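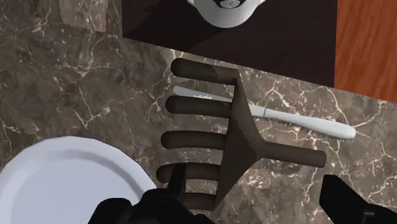 Unit 4: Tabletop Manipulation in Simulation
Course notes, Robot Programming II
Instructor: Svenja Frerichs. Lab sections: Stuart Pickering.

4.1 Scope

This unit covers grasp selection for kitchen utensils on a cluttered counter. All work is done in the Kallari simulator. Students who have not finished the Unit 3 frame exercises should do so first; the grasp code will not run without a valid camera-to-base transform.

4.2 Objects that overlap

In Unit 3 every object had clear space on all sides. In this unit it does not. A table knife may lie partly behind a rake-shaped utensil, with its blade visible in two separate pieces. A segmentation step that works on connected regions will report two objects. Merge pieces before computing a grasp: compare the long axes, then the color, then the gap between the nearest ends.

The gripper also hides things. When a finger passes in front of a tine or a plate rim, the hidden part must be kept in the object model from the last clear view. Do not refit the model to the visible part alone -- the center will shift away from the finger and the next motion will be wrong.

4.3 Choosing a grasp point

For a utensil with a head and a stem, rank candidates as follows.

Stem, fingers closing across the short axis. Preferred. Check the stem length first; a short stem leaves little room for error along its axis.

Head, fingers on opposite corners. Allowed if the stem is blocked. The contact faces are not parallel on a triangular head, so the object tends to rotate as the fingers close.

Single tine. Not accepted for credit.

4.4 Shadows and surface pattern

The veined stone counter is one of the Porholm textures. Bright veins produce strong edges and will be picked up by a plain edge detector, as will shadow boundaries that run across an object. Use the depth channel to reject any edge with no height change. The default threshold in the starter code is too low for thin handles and should be tuned per scene.

4.5 Assignment

The scene set has 158 training layouts and 92 test layouts. Submit one grasp per test layout in the Careck file format, plus a two-page report. The report must include three failed grasps with the cause of each. Runs that crash on load receive no score.

Lab machines are open on Saturday until 4 p.m. -- bring your own copy of the config file, as local changes are erased at logout.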